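Drona Blue Cotton Table Cover
Item 3718
From the Venduvau workroom

We have been making table covers at Venduvau long enough to know that most people who write to us want the same thing: a big piece of plain cloth in a good color that can go on the table on a weekday and still look right when company comes. The Drona is our answer to that, and it has been the cover we sell most of ever since Marloes Meijer talked us into trying a proper blue. (We had been stuck on oatmeal and cream for years, and I'm a little embarrassed by how long she had to argue!)

The cloth is all cotton, woven for us by the Iltton mill and dyed in the piece, so the color goes right through and the back looks as good as the front. It has enough weight to stay put when a window is open, but you can still fold it up and tuck it in a drawer with the napkins.

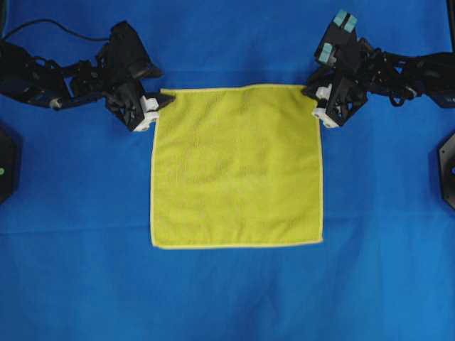 We cut it generously, because a skimpy table cover is a sad thing, and there should be plenty hanging over each side for little cousins to hide behind. The hems are turned twice and stitched by Ruxandra Coman and her sister, who have been on our machines since the Rusu family still had the shop downstairs. If you ever find a loose stitch, send the cover back and Ruxandra will want to fix it herself.

Sizes

Small, for a card table or a desk
Medium, for a table that seats four
Long, for a table that seats eight, or ten if everybody likes each other

If your table is an odd shape, write to Octavian Rusu at the workroom with the length and width of the top and how much drop you'd like. He has cut covers for ovals, half circles and one very long church hall table, and he enjoys the puzzle. Please allow 9 working days for anything cut to order.

Washing and care

Wash it on its own the first two times, in cool water with a mild soap. After that it can go in with your other dark colors.

Shake it out well and hang it by the long edge. The dryer won't ruin it, but you'll be ironing a good deal longer afterward.

Iron it while it's still a bit damp. Or don't! Plenty of us here never do, and the creases ease out after a day or so on the table.

For gravy, jam and the like, lift off what you can with a spoon, then dab with cold water and a soft cloth. Work from the outside of the spot toward the middle and try not to scrub.
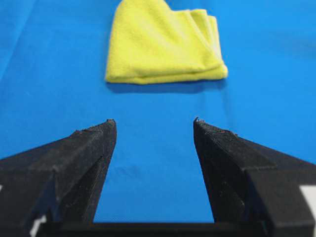
Price and shipping

The medium Drona is $47, and the other sizes are listed on the order form. Virgil Toma packs everything in brown paper and gets parcels out each morning before eleven. Returns are fine within the month as long as the cover hasn't been washed, and Grigore Zamfir will answer the phone if you would sooner talk it over first.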